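Tema 4. La cola de la caja: por qué esperamos y cuánto

Apuntes de clase, Introducción a la Investigación de Operaciones

En la sesión pasada dejamos planteada la pregunta de la panadería Rosetti: una sola dependienta, clientes que entran cuando les da la gana y una fila que a ratos desaparece y a ratos llega hasta la puerta. ¿Cómo puede formarse cola si, en promedio, la dependienta atiende más rápido de lo que llega la gente? Es una de mis preguntas favoritas de todo el curso, y la respuesta cabe en una palabra: variabilidad.

4.1 Notación

Llamamos λ (lambda) a la tasa de llegadas, es decir, clientes por hora que entran en el sistema. Llamamos μ (mu) a la tasa de servicio, clientes por hora que un servidor puede atender si trabaja sin parar. El cociente ρ = λ/μ es la utilización: la fracción del tiempo que el servidor está ocupado.

Además:
L = número medio de clientes en el sistema (en cola más en servicio)
Lq = número medio de clientes en cola
W = tiempo medio en el sistema
Wq = tiempo medio de espera en cola

Ojo con las unidades. Si λ va en clientes por hora, W sale en horas. Todos los años alguien me entrega una espera de 0,25 minutos en una caja abarrotada, y casi siempre eran 0,25 horas.

4.2 La ley de Little

L = λW

¡Miradla bien, porque es preciosa! No pide que las llegadas sean de Poisson, ni que el servicio sea exponencial, ni que se atienda por orden de llegada. Solo pide que el sistema esté en régimen estable y que midamos las tres cosas sobre el mismo sistema. Vale para una caja de supermercado, para las urgencias de un hospital, para los correos pendientes en vuestra bandeja de entrada.

Ejemplo. A la biblioteca entran 60 personas por hora y cada una se queda, de media, dos horas. ¿Cuánta gente hay dentro? L = 60 × 2 = 120 personas. No hemos necesitado saber nada más, ni siquiera cómo se reparten las estancias.

También se aplica a un trozo del sistema. Si lo limitamos a la cola, queda Lq = λWq. Esta versión la usaremos muchísimo en los problemas.

4.3 El modelo M/M/1

La primera M indica llegadas de Poisson, la segunda servicio exponencial, y el 1 es el número de servidores. Con ρ < 1 se obtiene:

L = ρ / (1 − ρ)
W = 1 / (μ − λ)
Wq = ρ / (μ − λ)

Fijaos en el denominador de L. Con ρ = 0,5 hay un cliente en el sistema, en promedio. Con ρ = 0,8 hay 4. Con ρ = 0,9 hay 9, y con ρ = 0,95 ya son 19. Pasar del 90 al 95 por ciento de utilización más que duplica la gente esperando. Por eso un gerente que presume de tener a su personal ocupado todo el tiempo está presumiendo, sin saberlo, de colas larguísimas.

Volvamos a Rosetti: λ = 13 clientes por hora, μ = 15 clientes por hora. Entonces W = 1 / (15 − 13) = 0,5 horas. ¡Media hora para comprar una barra de pan! Y la dependienta tarda solo cuatro minutos de media con cada cliente. El resto, 26 minutos, es espera pura. Haced la cuenta de L por las dos vías, con la fórmula y con Little: tiene que dar 6,5 en ambos casos.

4.4 ¿Una fila o dos?

Omar Khasawneh preguntó el otro día si es mejor una fila única para dos cajas o una fila por caja. Con la misma capacidad total, la fila única gana en espera media. La razón es sencilla: con filas separadas puede haber una caja libre mientras en la otra espera gente, y con fila única eso no ocurre.
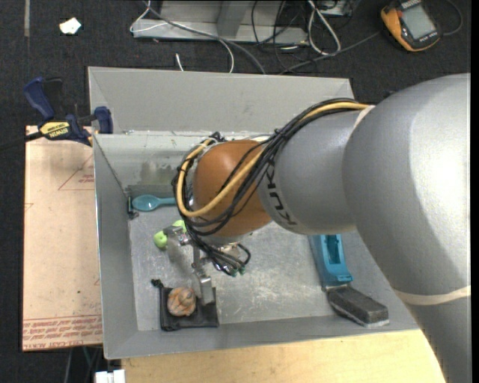
Ahora bien, la fila única parece más larga, y eso cuenta. Hay clientes que la ven desde la puerta y se van (en inglés, balking), aunque avance el doble de rápido. La teoría básica no recoge ese comportamiento – lo trataremos en el tema 6 con tasas de llegada que dependen del estado.

4.5 Problemas para el viernes

1. La copistería Yimyam tiene un solo empleado. Llegan 8 clientes por hora y puede atender a 10. Calculad ρ, L, W y Wq. ¿Qué pasa con W si la demanda sube a 9 por hora?

2. En la consulta Bullell hay, de media, 6 pacientes en la sala de espera y llegan 12 por hora. ¿Cuánto espera un paciente? Indicad qué hipótesis necesitáis y cuáles no.

3. (Opcional, pero muy bonito.) Demostrad que en un M/M/1 se cumple L = Lq + ρ e interpretad el término ρ con vuestras palabras.

Wichai Phuthong resolverá el primero en la pizarra. Traed calculadora.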